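Nine rules on one sheet of paper

The rules are printed in large type and pinned up by the door at Tavero, at a height where you can't miss them even with a coffee in each hand. There are nine of them. The woman who wrote most of them has been looking after safe working at the Edon site for long enough to remember the earlier version, which ran to 30 pages and lived in a ring binder.

"I loved that binder," she says. "I put months into it! It had a section on what to do if the lift failed while a robot was in it. And then one April I asked everyone in the room, very casually, which page told you who was allowed to press start. I got four different guesses and a shrug."

So she began again, and I have to say the result is one of the most cheering bits of workplace paper I've come across in a good while. You can read it standing up. You can argue with it too, which people do, and she keeps a pencil on a string next to it so that they can do it in writing.

I had asked to talk about the rules for people who work close to humanoid robots, close enough to pass them things. Fenced machines have had their habits worked out for a long time. A machine with two legs and two hands that takes a small object from your fingers is a different sort of neighbour, and the published standards, she says, are a very good place to start but leave you plenty of homework.

"They tell you to do a risk assessment, and quite right. They can't do yours for you. They don't know your carpet."

Carpet comes up a lot. Rule one is about tape. A robot has a marked area on the floor, its feet belong inside the marking, and anyone who moves the marking has to say so out loud and write it down. I wondered if that wasn't a bit fussy for a strip of coloured tape.

"It's my favourite rule," she says, and she plainly means it. "Tape is brilliant. It costs next to nothing, you can see it from the other side of the room, and everybody already knows what it means. What it doesn't do is stop an arm. People see the line and think, right, I'm outside, I'm fine. But the line is about feet. The arms reach over it. They have to, or there'd be no point in having them."

That is where rule two comes in. It says the reach of the arms is to be thought of as a separate space, bigger than the taped one, with no line of its own. New starters are walked round it on their first morning with the robot switched off and an arm pulled out by hand to its full length. She says the usual response is a step backwards.

Rule three is the controller. Whoever has it in their hands has no other job. They may sit or stand, that's up to them, but they don't type or help with the table, and they don't answer the phone.

"We used to let the controller float about. It would be on the desk, then on a chair, then somebody would be eating a sandwich over it. Now you take it by saying 'I have it', and the person giving it up says 'you have it'. I pinched that from flying, more or less. It felt daft for a week. After that it felt daft not to."

The firm that helped her test the new sheet was Mkhize, an outfit that sets up this sort of work in other people's buildings and has seen, as she puts it, every possible way of tripping over a plug. Their contribution was mostly about handovers. Before Mkhize came in, Tavero had one line on the subject and it said to be careful.

"You can't follow 'be careful'," she says. "What would you do with your hands, if I told you to be careful? So they made us break it down. Where is the thing held? Which part of it does the person hold, and which part is left free for the robot? Who lets go first? What do you say when you've let go? We did 256 handovers over that spell, with packets and cards and whatever else was going to be on the table anyway, and we wrote a line about each of them."

What they ended up with is rules four to six. Hold the object by its edge or top, so that your fingers are never between it and the robot's palm. Keep your other hand back. Say "released" when you've let go, even if it's obvious. If the object slips, let it fall.

I liked that last one very much, and asked about it. She leaned forward.

"Oh, that's the big one. That's the one I'd put on a T-shirt. If you drop something, your hand goes after it before you've had any thought at all. We all do it. So we practise not doing it. We stand there dropping packets on purpose and keeping our arms by our sides. It's surprisingly hard and it looks ridiculous, and I'd recommend it to anyone who works with these machines."

Not everyone took to it straight away. There was a long debate about breakable objects, and whether a person could really be asked to watch a glass go. Her answer was that glass shouldn't be on the table during a handover in the first place, and this became a note in pencil, and then a second sentence in rule six.

Rule seven concerns the hands themselves. Robot fingers get looked over at the start of each session: tips, joints, screw heads, and any place where a soft cover meets something hard. She is keen on this for two reasons. A loose screw is a poor thing to have near skin, and a worn fingertip grips differently from a fresh one, so the person holding the other end of the object gets a pull they weren't expecting.

"Look at the hand you're about to work with. Properly look, from underneath as well. People check the battery, they check the network, and they'd happily go all day without once looking at the thumb."

The checks go into a shared log, and this is where Drerka comes in. Drerka is a plain little logging tool, a form with a handful of boxes and a button, and she chose it over several grander ones. Anyone can make an entry. There is a box for accidents and a much bigger box for things that merely felt wrong. In the sheet's first season the second box took in 142 entries. She had hoped for that sort of number and was delighted to get it.

"My manager at the time saw that and went pale. I said no, no, this is wonderful! It means they're telling us. Most of them are tiny. The arm started sooner than I thought. I couldn't hear 'released' over the fan. I nearly put my heel on a cable. You fix those while they're still tiny."

Cables, she admits, are what she is least happy with. Rule eight says they should be run where nobody walks, which sounds simple until you have a laptop, a charger, a power strip and a table that gets moved twice in an afternoon. She would like to rewrite it. There are already three suggestions in pencil beside it, one of them quite rude.

And rule nine? Rule nine says that anybody in the room can call a stop, without giving a reason, and that the person with the controller stops first and asks afterwards. It covers visitors as well. I was told this before I'd got my coat off, and I found it oddly moving to be handed that much say in a place I had never been before.

"You'd be amazed how much better people work when they know they can do that," she says. "They get closer, they relax, they pay attention to the job. I've watched it happen."

Does she think one sheet would do for everybody? She doesn't. A warehouse would need more on walking routes, she says, and a school would need more on crowds. She'd be glad to see people copy the shape of it, though – short, pinned up, with a pencil – and fill in their own nine, or their own five.

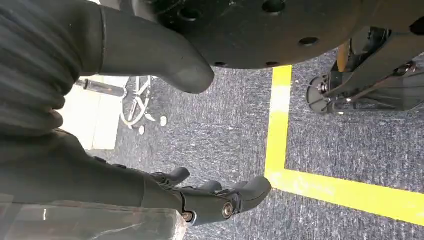
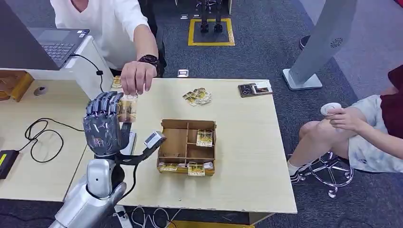
Handover work on small, light objects at Edon.

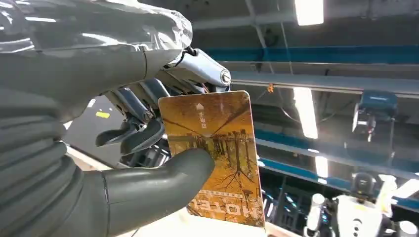 One reader wrote in after we'd announced this piece to say that spoken calls are all very well in a quiet room, but that on her own floor two teams work side by side and "released" from one table could easily be taken for "released" from the other. She has her people say the name of the robot first, then the word, and she'd like to know if anyone has tried coloured lights and whether they got ignored after a month. She also thinks rule six should be rule one.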